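Desinov amplía su servicio de menaje para comedores con una nueva línea de platos

Septiembre. Desinov, proveedor de menaje y mobiliario para cocinas colectivas, incorpora a su catálogo Tivance, una línea de platos redondos destinada a comedores escolares, residencias y cafeterías de empresa. La línea se sirve en 3 diámetros y puede comprarse o contratarse en alquiler, con reposición incluida.

El modelo básico es un plato blanco, poco profundo y de borde elevado, con anillos concéntricos apenas marcados en la superficie interior.
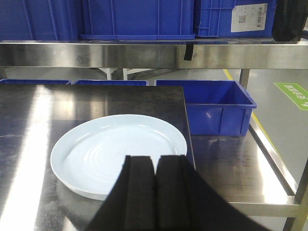
El alquiler se dirige a los centros que cambian de número de comensales a lo largo del curso. El cliente fija una dotación inicial y la revisa cada trimestre. Las piezas desportilladas se apartan en el propio comedor y se sustituyen en la siguiente entrega – sin coste adicional dentro del cupo contratado.

Junto a los platos, Desinov ofrece las mesas de acero inoxidable Povar, pensadas para la zona de clasificación, y cubetas apilables de plástico para el transporte entre el office y el almacén. Ambos productos se venden también por separado.

La empresa recomienda revisar el borde de cada plato antes de guardarlo. Es la parte que más golpes recibe en el apilado y la que primero obliga a retirar una pieza.
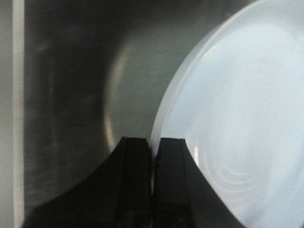
Las entregas salen del almacén de Palumbo, que atiende ya a más de 151 comedores. Los pedidos recibidos antes de las 11 de la mañana se preparan en el mismo día. Para dotaciones completas, el plazo es de 2 semanas desde la confirmación.

Los contratos de alquiler firmados antes de que acabe septiembre mantienen la tarifa actual durante todo el curso. Desinov garantiza además la continuidad del modelo blanco hasta 2040, de modo que los centros puedan reponer piezas sueltas sin renovar la vajilla entera.

El catálogo y las condiciones de alquiler pueden solicitarse al departamento comercial de Desinov, que también envía muestras a los centros interesados.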